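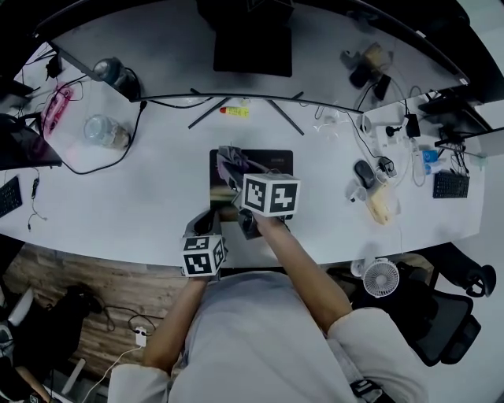

Page last changed: April, 14:05

Week 5 notes: teaching by hand

Okay, so this week we put the joysticks away and pick up the grippers ourselves! I know some of you liked driving the arm from the next room (Capucine, I saw your face), but with remote control you spend half your attention on the controls. With a gripper in each hand you just do the job, and the marker cube on top lets us work out where each hand went.

Start with the cloth. Pinch it near a corner, lift a little, pause, then move. I still rush the pause, and then my demos are a pain to cut up afterward. Keep the cubes facing out too – if your sleeve or the other gripper covers one, we lose the track and you'll be doing that take again.

Next come stiff, flat things, and these are a different game. Cloth forgives a sloppy grab and a board doesn't, so go for a corner and watch the angle of your wrist.

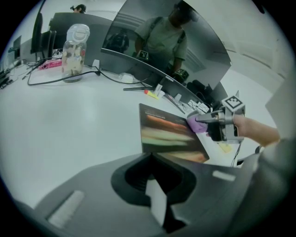
Fig. 2. Gripping a board at its upper right corner, seen from the other gripper.

For the homework, record 14 takes of one task and keep the bad ones, please, we'll look at them together. Put them in the Gekwood folder. Questions about syncing go to Margaux Chauvin, everything else to me.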